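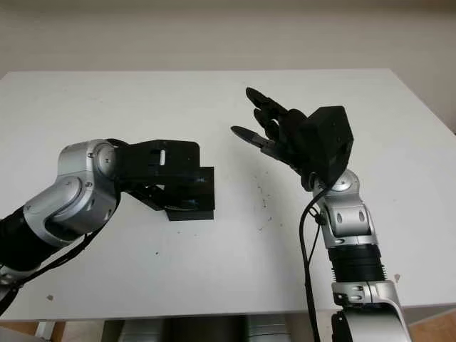
Lillico White Table

Sold by Trolgate. Item 1000. Page checked Jan 15, 2025.

The maker calls this a table "for every kind of work." We'd take that with some salt. It has a white top and a straight front edge, and that covers most of what there is to say about the looks.

White tops show pen marks and coffee rings. Lillico says a damp cloth deals with both. Ours needed dish soap and a second go, and one ring from July is still faintly there.

Assembly is listed as 7 minutes. Allow nearly 12, and have a second person hold the top while the legs go on.

The Lobo table costs less and has the same 11-month warranty, so compare the two before paying extra for the name. Neither warranty covers scratches.

Delivery: from the Drestitbridge store only. Legs ship in a separate box.
Returns: unassembled tables only, in the original packing.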